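Enamel mug

An enamel mug is a drinking cup made from thin steel with a layer of glass melted onto it, and I've been writing about them for long enough that I no longer hear how odd that sounds. Glass on steel! The two are baked together in a kiln hot enough that the powdered glass flows and grips the metal, and what you get is light, hard, easy to wipe and very nearly impossible to wear out (chips are another matter, see further down). People also call it enamelware, graniteware, speckleware or just "camp cup," depending on where they grew up and who did the dishes.

How they are made

A flat disk of steel is pressed into a cup shape, the lip is rolled outward, and a strap handle is welded on. After a good scrubbing the cup gets a ground coat, usually dark, whose whole job is to stick. Then comes the cover coat, which is the color you see, and each coat has its own trip through the kiln. Cheap mugs skip a step and use one coat for everything. I have a couple of those and I'm fond of them, but they do look thin at the handle.

The rim is normally finished separately in black or dark blue, or left as bare stainless steel on newer pieces. Enamel hates a sharp curve, so the rim is where trouble begins. 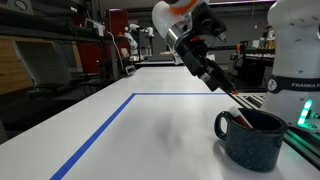
Speckling is the part I get asked about most. The old way is to flick or spray a second color over the cover coat while it's still damp, so that the dots sink in a little during firing and no two cups come out alike. White on dark is the classic, and a navy mug with white flecks all over, like the one with the marker leaning in it, is what most Americans picture when you say "camping cup." You can reverse it (dark dots on cream, very popular again lately) or let the colors run, which gives you a marbled look that collectors call swirl. Emese Bognár, who sold kitchen antiques for years and let me dig through her back room, sorts hers by the size of the fleck and won't hear a word about any other system.

Some makers now print the dots with a decal. Turn the mug slowly and look for a seam or a repeat. I don't mind decals myself, though the price ought to be lower.

Makers

Lodberg is the name you'll run into most in secondhand shops where I live. Their standard cup was sold as the 52, and the number is stamped on the bottom, sometimes so lightly that you need to rub a pencil over paper to read it. Randitz made a heavier one with a wide handle that takes three fingers of a big hand. Boros cups are the pretty ones — deep colors, a nice round lip — but the enamel is thick and it chips if you look at it wrong. Narora came later and is still going, and the current catalog lists 17 colors, of which I would happily own all but the mustard.

Sándor Lengyel's collectors' guide gives 169 known patterns for the four makers together. Annelies Rüegg has argued that a good number of those are the same pattern fired at different temperatures, and having lined a few up on my windowsill I think she has a point.

Use

Coffee, obviously. Steel passes heat along fast, so a full cup burns your lip for the first few minutes and then goes cold while you're looking for the sugar. Soup is better in one than coffee is, if you ask me. Plain single-wall mugs can go on a camp stove over a low flame as long as there's liquid in them (never heat one dry, the enamel can crack right off), and they must not go in the microwave.

Plenty of them never see a drink at all. Once a mug gets a chip on the inside it tends to move to the desk or the workbench and hold pens, paintbrushes, screws, that sort of thing. Mine by the phone has held the same scissors since we moved in. 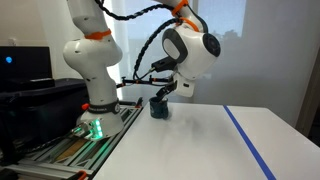

A chip on the outside is only a matter of looks. It will rust a bit, you rub the rust off with baking soda and dry it well, and it carries on. Chips on the inside I take more seriously, especially fresh ones, as slivers of glass can keep coming loose around the edge. Retire it from the kitchen. There are repair paints, but I wouldn't drink out of anything I'd patched with one.

Cleaning and storage

Warm water, dish soap, soft sponge. For coffee stains, fill the mug with hot water and a spoonful of baking soda and leave it overnight. No steel wool! It takes the shine off, and a dull surface stains faster than a glossy one. The dishwasher won't ruin a modern mug right away, but the rim rusts sooner.

Don't go from boiling water straight to ice water either. I did this once with a Randitz, in a hurry, and heard it tick.

Stacking is fine if the cups taper. Straight-sided ones jam, and pulling them apart is how a lot of rims get hurt, so put a paper napkin between them or hang them by the handles.

Collecting

Most enamel mugs are worth very little, and that's half the fun. The exceptions are swirl patterns, odd sizes and anything with a legible early stamp. Lilla Virág once paid 200 dollars for a child's cup by Boros and still says it was a bargain (I've seen it, it's lovely, I would not have paid that). Fairs are best in June, in my experience, when people have just emptied out their cabins.

See also: Graniteware; Tin cup; Vitreous enamel; Urmas Petrauskas (designer of the Narora handle)

Last edited 02/01/2026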